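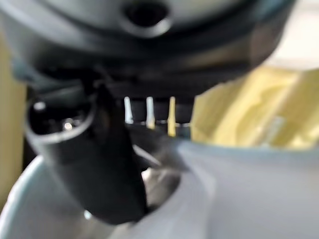 Close in: black ribs, with pale light coming through the slits.

Light and Dark Parts: Pictures from the Plandby Bench Show
Text and selection by Jussara Caldeira

I should say up front that I went to Plandby in July expecting very little. The leaflet promised "the hidden beauty of everyday machinery," and I have read that sentence, or its cousins, on the wall of every converted warehouse I have been dragged through. Gray plastic is gray plastic. Hanging a label next to it and charging 11 dollars at the door does not change what it is made of.

Still, I went, and I stayed two hours, and I came home with one picture I keep going back to. It opens the page. The remaining entries are my notes on it and on the hall, in the order I wrote them up, with the picture numbers left as they were in my notebook.

Picture 1, first note
The big gray shape on top is smooth and rounded and gets darker toward its lower rim. Curves like this are supposed to look friendly. I find them evasive. A flat panel with four screws tells you where to start, and a curve tells you to call the service desk.

Picture 1, second note
There is a round hole near the top with a thick raised collar, nearly black inside. Zhuoran Hou, who walked the hall with me, was sure it had to be for a cable. I am not sure of anything about it. People are very quick to give a hole a job.

Picture 1, third note
Under the gray comes a broad black band, and from it hang the ribs, with three narrow slits between them. The slit on the left is bright white, the middle one a touch creamy, the one on the right a warm pale yellow. This is the part I like, and it annoys me that I like it. The color belongs to whatever is behind, so the designer gets no credit from me.

Picture 1, fourth note
The open black cylinder on the left leans down toward you, with a tiny point of light inside the mouth. Vlastimil Vávra thinks it is the best thing in the picture. He also thinks the chairs in the cafe were comfortable, so weigh that as you please.

On the labels
There were 464 objects in the hall according to the catalog, and most of the labels ran to a single word. "Vessel." "Guard." "Collar." I have worked with catalogs for a long time and I know what a one-word label means. It means the person writing them ran out of afternoon. The show's organizers at Cluvmont call it "letting the object speak." Fine, but a date and a maker would not have interrupted it.

On the lighting
Better than I feared. Matte black is miserable to light – too much and it turns to chalk, too little and you are looking at a gap in the wall. Shufen Fang set up the lamps for the back half of the hall and kept them low, and you could make out the edges of things there. The front half was lit like a dentist's office.

On the Urkum cabinet
Skip it. It is a glass case of knobs, arranged by size, under a heading about touch. You are not allowed to touch them. I asked.

On the Dong table
Worth the walk to the far end. Housings were laid out upside down so you could look at the undersides, where the molding lines and repair scratches are. Huiling Peng looks after this table and will talk about plastic for as long as you stand still. I asked her whether anyone designs an underside to be looked at and she said no, and then showed me one she suspected of it. I was not convinced. I did look twice.

On buying prints
The shop sells prints at 60 dollars, unframed. The paper is decent but the blacks came out muddy on both of the ones I checked, and with subjects like these the blacks are most of what you are paying for. Ask to see the actual sheet before it goes in the tube.

Visiting
Doors open at 11 in the morning. The cafe stops serving at 2, whatever the sign by the stairs says. Bags go in the lockers on the left as you come in, and you need a coin. Catalogs are at the desk, and the index at the back is more useful than the essay at the front.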